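What Does a Writing Teacher Do?

You may already know how to write a sentence. A writing teacher helps you put sentences together so that other people want to read them.

Hülya Değirmenci teaches writing at a school in Mirstead. She has 16 students in her morning class. Most of them are in fifth grade, and they write something every day. It can be a story, a letter or a poem.

The first try is called a draft. A draft can be messy. It can have spelling mistakes and crossed-out words, and it may stop before the end. Writers who have printed many books still make drafts. 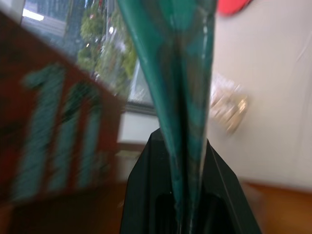 After the draft comes feedback. Feedback means telling a writer what is clear and what is confusing. Ms. Değirmenci reads each page and writes questions in the margin, such as "What did the dog look like?" or "Who is talking now?" The student reads the questions and changes the draft. This is called revising.

Students give feedback to each other too. They sit in pairs and read out loud for five minutes each. Reading out loud helps you hear a missing word - your eyes can skip it, but your ears often catch it.

Try it at home. Write seven sentences about a person who taught you something. Read them to someone in your family and ask which part they want to know more about. Then add to that part.

Words to know
Draft: a first try at a piece of writing
Margin: the blank space at the side of a page
Revise: to change writing to make it better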